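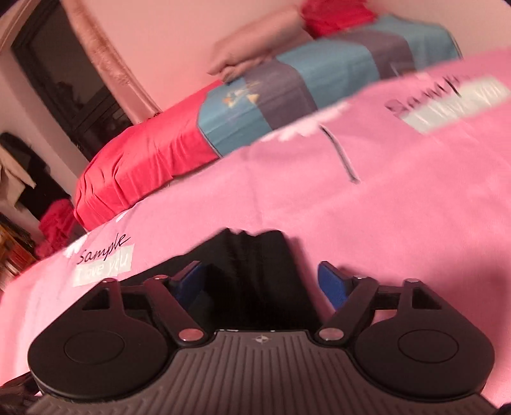

The pink blanket on the bed, this week.

Search this blog Type and press enter

27 Mar 2019

I want to write about sleeping, or more exactly about how I learned to sleep in a different country. It is a small subject and I have postponed it since November, when I moved into the room on the second floor.

In the house where I grew up we slept with the windows open almost all year. There were dogs, and a man who sold bread very early from a bicycle, and my uncle's radio. I never thought of it as noise. When I came here, the first apartment was so quiet that I could hear the refrigerator stop and start, and I was awake until three or four every night. My doctor asked me if I was worried about something. I said no, I only miss the bread man. She wrote something down, and I still wonder what.

For a long time I tried the usual advice. I stopped coffee after lunch. I put the phone in the kitchen. I bought a tea called Pakance from the small shop near the station, which tasted like wet grass and cost too much, and I drank the full box because I don't like to waste. My friend Marleny Cárdenas told me to count backward from 525. I reached 34 one night and was more awake than in the beginning, and a little angry with her.

What helped me in the end was to go to bed later. I had been lying down at 10 because I believed that a tired person must go to bed early. Now I read in the armchair until my eyes are heavy, and only then I lie down. Sometimes it is midnight, sometimes it is later. The first week was terrible and I was falling asleep on the bus. In the second week I slept six hours without waking up, and I called my mother to tell her, as if I had passed an exam.

The second thing was the weight. At home we had thick wool covers, even when it was not so cold, and my body was used to feeling something heavy on the legs. The covers they sell here are warm but they weigh like air. I put two on top of each other and it was better. Marleny says this is only in my head. Maybe so, but the head is also the part which has to sleep.

The third thing was sound. I tried a recording of rain and hated it, it made me think of leaks. Then I found an old program from a station called Mfaume, two men who discuss football results in a language I don't understand. I play it very low. I know their laughs now - one laughs first, always, and the other waits a little. I am sure that I will recognize them if I ever sit near them in a restaurant.

I still have bad nights. Last Tuesday would be a good example if I kept a diary, but I stopped the diary too, because I was writing in it at two in the morning how I could not sleep. On a bad night I get up, drink water and fold some clothes. I don't look at the clock anymore. I turned it to the wall and then I gave it away.

My mother asks if I will bring her one of the light covers when I visit. She is the opposite of me, she is always too warm. I will bring two, and come back with one of wool if it fits in the suitcase.

Next time I will write about the bread, and why I can't make it here with this flour.

This site uses cookies to improve your experience. By continuing to browse you accept our use of cookies. Accept Read more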